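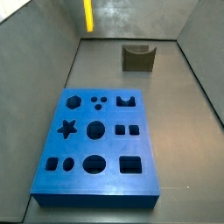

Page last changed: May, 4:40 p.m.

Bin cell at Skillach is back up, and it's better than before

Good news from the back half of the workshop: the shape-sorting cell is running again after its spring service, and the people who look after it could hardly be happier with how it went.

The cell is a simple idea that takes a surprising amount of care. An arm reaches down into a gray-walled bin, picks up a block and tries to fit it into the matching hole in a blue foam board. The board has a star, a hexagon, an oval, a big wide rectangle and several more, and the one everybody likes to watch is the notched hole at the far right of the back row, made for the dark gray block with the scooped-out top. Get that block turned the wrong way and it won't go in, so it makes a wonderful test of whether the whole setup is lined up.

And for a while it wasn't! Brittany Penner, who keeps the cell's log, had been seeing the scooped block stop short of its hole more and more often through the winter. The arm checked out fine. So did the gripper pads, which were swapped anyway. In the end Yung-ching Ho put a straightedge across the bin floor and found that one corner had sunk by more than 9 millimeters, enough to throw off every height the arm had been taught.

The repair took one long afternoon. Ho and Sze-wing Choi lifted the floor panel out, replaced two tired supports underneath (the old ones had gone soft, like an eraser left in a hot car) and set the panel level again. Choi then cleaned the walls with a damp cloth and re-ran the camera calibration from scratch, all 17 poses of it, with the lights at their normal working level.

"I love this part," Choi said. "You put one block down, you send the arm to it, and you find out if you did your job."

They start with the scooped block standing by itself, well back from the board, and nothing else on the floor. If the arm can find it there and carry it over to its hole, the other shapes come next, with the round ones last. Penner likes to slide the board to a new spot between rounds so that the arm can't get by on memory. On the first evening the cell ran 269 placements without anyone having to reach in, a new best for this bin.

The routine has changed a little too. The floor now gets checked with a level at the start of each month, and the foam board gets wiped down and looked over for wear at the same time. A spare board from Vavby is on the shelf for the day this one gets too loose around the edges, but Penner thinks it has plenty of life left. Scuffs on the top don't bother the arm. Rounded-off holes would.

Next on the list is a quieter fan for the control cabinet, which Ho has already ordered and plans to fit over a lunch break. Anyone at Skillach who wants to see the cell at work can stop by after 3 p.m., when the longer runs usually start. Please keep hands out of the bin while the arm is powered, and ask Penner before moving the board.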